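Film, Humidity and the Store-Bought Apple

Interview, December 2018

Hinata Takeda has spent most of her working life on the question of how fast water leaves a piece of fruit. She runs the storage trials at Tollmont, a packing and testing station that serves growers in the Iler valley, and her results decide how long a given lot is kept before it is sold. The station's main building holds 8 cold rooms. Her office is next to the compressors, and she speaks over them without raising her voice.

"People ask about rot first," she says. "Rot is easy to measure. You look, and it is there or it isn't. Weight loss is slower, and it costs the grower more money over a season, so that is where I put my hours."

An apple in storage continues to respire. It takes in oxygen, gives off carbon dioxide and heat, and loses water through the skin and through the stem end. The rate depends on temperature, on the wax layer and on the humidity of the surrounding air. Takeda's standard trial follows 429 apples from a single orchard block, each weighed on arrival and again at fixed intervals until March. The fruit is numbered in ink on a paper tag, never on the skin.

"Ink on the skin changes the reading," she says. "The change is small, but so is the thing I am trying to see."

The cultivar she works with most is Jandow, a late red apple with a thin skin and a tendency to shrivel at the shoulder. Ogura, the other variety grown widely in the valley, has a heavier wax and keeps longer under the same conditions. Takeda declines to say which one she prefers to eat. For storage purposes she calls Jandow "the useful one" – it shows a fault in the room before Ogura does.

Plain polyethylene film slows water loss by holding a layer of humid air close to the fruit. It also slows the exchange of gases. A bag that is sealed tightly in a warm kitchen will collect condensation on the inside, and the droplets give mold a place to start. A bag left fully open does very little. Between those two conditions there is a workable range, and most of Takeda's advice to households concerns how to stay inside it.

"Fold the neck over once," she says. "Do not knot it. If you see water on the film, open it, dry the fruit and start again."

Color has no effect that she has been able to measure. Tinted and clear bags of the same thickness gave the same weight loss in the dark, and a refrigerator is dark for nearly all of the day. Thickness matters more, and so does the number of perforations. She does not recommend that people punch their own holes, as the results vary too much from one bag to the next.

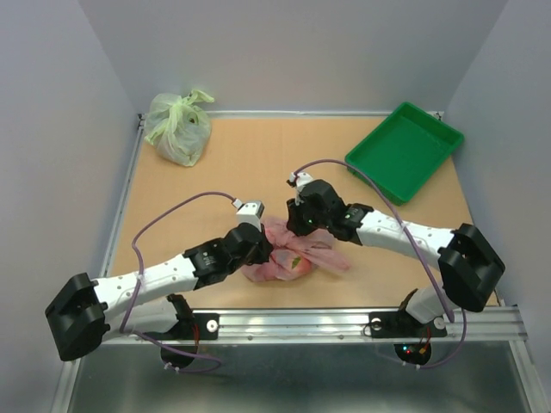

Temperature before packaging

Takeda returns several times to the subject of cooling. Fruit that goes into film while still warm from the orchard or the car will bring its own moisture with it, and no bag corrects for that. At Tollmont, incoming bins stand in moving air until the core temperature matches the room. The core reading is taken with a probe on a sacrificed apple from the middle of the bin.

"The outside layer cools first and tells you a comfortable story," she says. "I want the middle."

Relative humidity in the rooms is kept high but below 100 percent. At saturation, cardboard liners soften and the stacks begin to lean. She lost part of a trial that way in her second year, when a humidifier valve stuck open and 43 cartons had to be repacked by hand. The data from that room were discarded. The valve is still on her shelf.

Asked what she would change in the average kitchen, she gives a short list. Keep apples away from leafy vegetables, which yellow in the presence of ethylene. Use the drawer. Take out any fruit with a broken skin and eat it that day. She has no opinion on fruit bowls, except that they should be small.

The next set of weighings will compare two film thicknesses on Jandow from the upper end of the valley, where the skins finish thinner. Takeda expects a modest difference – "a gram, perhaps less, per apple" – and has already drawn up the tables for it.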